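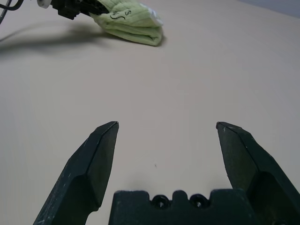 2 min read

Home Diary Workshop notes Archive Contact

Sat 4 June
by Sveva Morelli

Table day. The beige top had been annoying me all week, so I did it before breakfast: one pass with a damp cloth, one with a dry one, both worked from the window side toward the door. Matte finishes hold a film if the second pass is skipped. I use the Wulel cleaner diluted, 2 capfuls to 900 ml of tap water. Stronger than that and it streaks.

Checked it afterward at a low angle. Even across the whole surface, a little warmer at one end and grayer at the other, which is the light and has nothing to do with the finish. One dark speck left, very small. I noted it and went to make coffee.

The light green cloth stays on the table, folded over on itself into a bundle. I have tried it flat and it takes up too much room. Folded thick, it keeps its shape and can be picked up with one hand. It is soft but has enough texture to lift crumbs — the smoother ones push them around.

Leonardo Leone called at lunch about the shelf brackets from Piras. He has the 40 mm ones and I asked for the longer size. He will exchange them on his next trip to Stirkonstead. Until then the boxes stay in the hall.

Afternoon: washed the other cloths at low temperature, no softener. Softener coats the fibers and they stop absorbing. Hung them on the line by four.

Still to do: felt pads for the table legs, descale the kettle, find the speck again and get it off with a fingernail.

Contact | © Sveva Morelli | Back to top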